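Kikholm

My aunt Janelle left me her half of a feud, and I want to tell you how that went, because I've been carrying it around since March and I think I'm finally done.

The feud was over a recipe. Well, a soup. Well (and this is where people stop listening at parties) it was over whether a soup could be called Kikholm soup if you made it with barley, when the woman who taught it to both of them, a Mrs. Onyshchenko on the third floor, had only ever said "grain." She said grain and she waved her hand over the pot. That was the whole instruction. Janelle Agbayani heard barley. Elibariki Biwott, who lived across the hall and had been standing right next to her at the stove, heard rice.

They didn't speak for 19 years. They lived across the hall the entire time!

I knew Mr. Biwott as a door. It was green, with a brass knocker shaped like a pear, and when I stayed with my aunt in the summers I was supposed to walk past it like I had somewhere to be. On Sundays you could smell his soup and he could smell ours. She'd crack the window if his was winning.

So she died, and I got the apartment until the lease ran out, and a box of her sweaters, and the pot. It's a big dented thing that holds five quarts. Inside the pot was an envelope with my name on it, and inside the envelope was an index card that said, in her terrible slanty capitals, DO NOT LET HIM HAVE THE LAST WORD.

Okay, I thought. Fine. I'm 31, I have a job at a tile showroom, I can hold a grudge on somebody's behalf. I bought barley. I made the soup badly and I cracked the window so it would go out into the hallway, except that isn't how windows work, so I opened the front door too and stood there fanning it with a cookie sheet.

The green door opened.

He was so much smaller than I'd expected. He had on a cardigan with the buttons off by one and he was holding a spoon, his own spoon, already in his hand.

"You forgot the dill," he said.

"She didn't use dill."

"She used dill every week of her life. You think I can't smell dill?" He looked past me at the pot. "May I?"

And what was I supposed to do? The card didn't cover it. I let him in. He stood at my aunt's stove and tasted it and made a face, then tasted it again, and then he just kept standing there with his back to me for a while. The spoon was shaking a little. I wiped down a counter that was already clean.

"It's barley," he said.

"I know it's barley."

"No. I mean, it was barley. Onyshchenko, she said grain, and the next week I saw the bag in her kitchen. Barley." He put the spoon in the sink, very carefully. "I was going to tell your aunt. But she had already called me a fool on the stairs, in front of the mailman. So I thought, I'll tell her next week."

I sat down on the sweater box.

I wanted to yell at him, I really did. I wanted to say you had a hallway, you had 19 years and a hallway. But he was rinsing the spoon over and over, and then he asked if I had any dill, and I said no, and he went across the hall and came back with a whole fist of it and his own salt, which he said was better than ours. (It's salt. It's the same salt.)

We ate out of mugs. He told me she used to sing in the elevator when she thought it was empty, and that he'd take the stairs slowly so he could hear it floor by floor. I told him about the window. He laughed so hard he had to hold the counter, and then he said he'd always cracked his window too.

The lease was up at the end of the month. On my last night I knocked with the pear and gave him the pot. I kept the index card. I've read it plenty of times since, and I still can't decide whether I did what she asked. He got the last word, I guess, but the word was barley, and that was hers.

He calls on Sundays now. He says the new people across the hall cook nothing but fish.
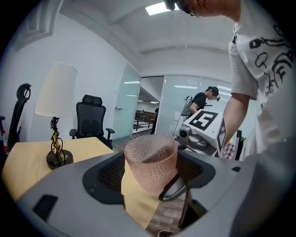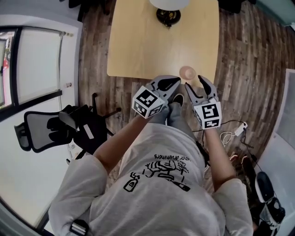 Kollunum, Issue 19, page 5

"Kikholm" first ran in our winter reading pages. Letters about the soup are welcome, and yes, we've already heard from the rice people.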